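Heat from the straw boiler

In our town the district heating changed from coal to straw last October, and my colleagues abroad keep asking me how it is going. I will try to write it down one time, so that I can send everybody the same link.

The old boiler in Gatley stood behind the school and burned coal for as long as anyone I know has lived here. The new one burns straw bales from the farms on the Skurkov side. Cuiping Su, who taught me most of what I know about boilers, warned me that straw is a difficult fuel. It has much chlorine and potassium in it, and the ash becomes soft and sticky at a lower temperature than wood ash does. She was right. In the first weeks the plant had to stop 2 times to clean the slag from the grate.

The water leaves the plant cooler than before, and this made some people nervous. My neighbor Elli Laaksonen put her hand on the radiator every morning and reported to me on the stairs. Her rooms were warm enough the whole winter, but she still does not trust it.

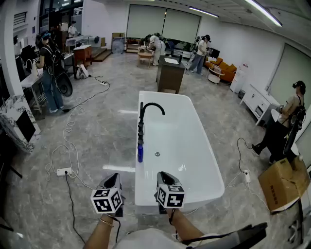 About the price I can say only what is on my own bill. For January I paid 173, and one year earlier, with coal, it was a little more. The winter was mild, so I would not make a big conclusion from this.

What worries me more is the supply. The bales must be dry, and the barn holds enough for some weeks only. If August is rainy, the plant will have to buy wood chips from Trernwood, and the trucks must drive 100 kilometers for each load. Lanying Yao thinks the town should build a second barn before next season. I agree with her, but the land beside the plant belongs to the railway and the talks are slow.

I have asked the plant for the ash numbers from this winter. When I get them I will put them in a new post.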